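Pelton Tabletop Harmonium - 13 Drone Settings

I've been playing one of these for most of a year now, and I still pull it out before my morning chanting! The bellows are light enough that my wrist doesn't get tired, even after 30 minutes of slow scales.
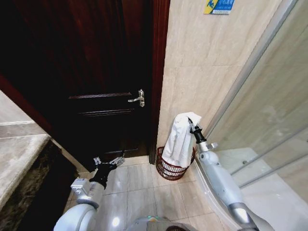 The low reeds are what sold me. Vasilis Petek tuned mine, and he kept the bottom octave a little darker than usual - lovely under a solo voice, and it doesn't fight with a tanpura either. It folds down into its own case (bring a strap, the handle is small).
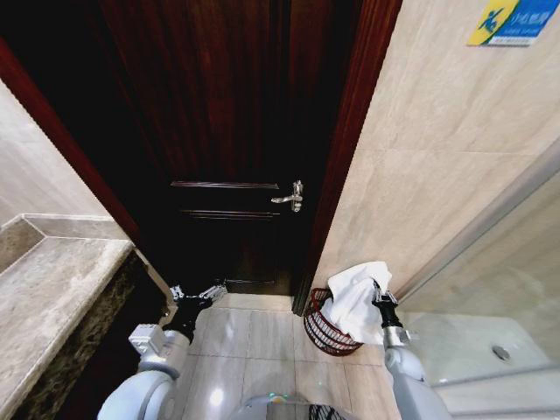

Care & Tuning

Keep it shut when you're not playing and wipe the keys with a dry cloth. Reeds drift a bit in January when the heat is on, so I give mine a few days to settle. Retuning is $200, and Vasilis does it with the bellows still on.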